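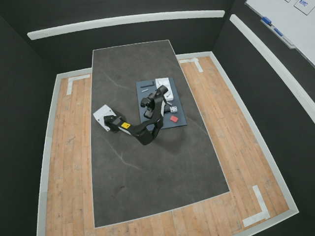

Black arm on its white base plate, simulated room.

Home | Projects | Reports | Downloads | Contact

Filed under: Digital Logic / Synthesis Tools / Progress Reports

Jendix logic minimizer: progress report for the second funding period

1. Status

Work on the two-level minimizer is on schedule. The multi-output extension is one month behind. Spending is within the approved budget, and no change to the budget lines is requested.

2. Work done in the period

The cover generator was rewritten. The old version built the full list of prime implicants before selecting any of them, which used too much memory on functions with many Don't Care terms. The new version expands each cube against the off-set and drops covered cubes as it goes. Output covers are checked against the original truth table before they are written.

The regression set now holds 304 functions. Most came from the Faulkner set of controller tables, and the rest were written by hand to exercise specific cases: constant outputs, single-minterm functions, parity functions, and functions whose on-set is empty once Don't Cares are assigned. All of them pass the equivalence check. On 91 of them the new cover has fewer literals than the cover from the previous release. On 3 it has more. Those are cyclic covers, where the order of expansion decides the result, and the current ordering rule does not handle them well.

Input parsing was extended to accept tables with mixed input and output polarity. Duplicate rows with conflicting outputs are now reported with both line numbers. In the previous release the later row silently replaced the earlier one.
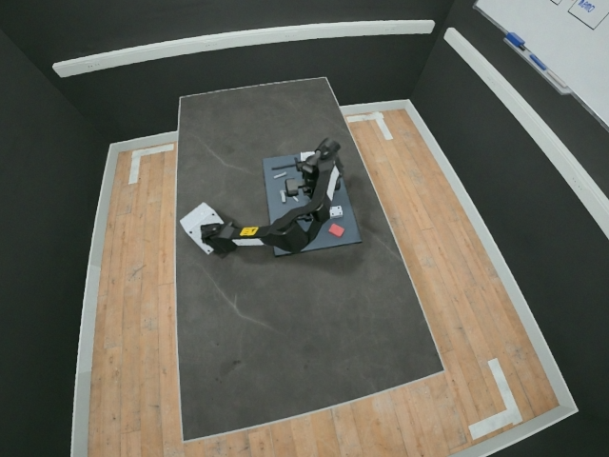

Arm on the slate-blue mat, simulated room.

3. Multi-output extension

Product-term sharing works for functions with two outputs. With more outputs the tagging step produces correct results, but the selection step picks terms output by output and misses sharing that a joint selection would find. A joint selection routine has been drafted and is being tested on the smaller Faulkner tables. The delay comes from this routine.

The largest table tried so far has 828 rows. It completes in single-output mode. In multi-output mode it was stopped before selection finished, so no term count is reported for it.

4. Integration with Wostach

The netlist writer for Wostach is complete for AND-OR and NAND-NAND forms. NOR-NOR output is written but inverts the final stage incorrectly when the cover is a single term. The fault is understood and the fix will be in the October build. Pritell has agreed to run that build on its own tables and return the logs.

5. Open items

Ordering rule for cyclic covers.
Joint selection for three or more outputs.
NOR-NOR single-term fault.
User manual, chapter on Don't Care handling (draft, not reviewed).

6. Plan for the next period

Finish joint selection and rerun the full regression set in both modes. Measure hazard-free covers as a separate option, with the added consensus terms listed in the output file. Static-1 hazards will be covered first. Dynamic hazards are outside the present scope.

Shares: 3 | Comments: 0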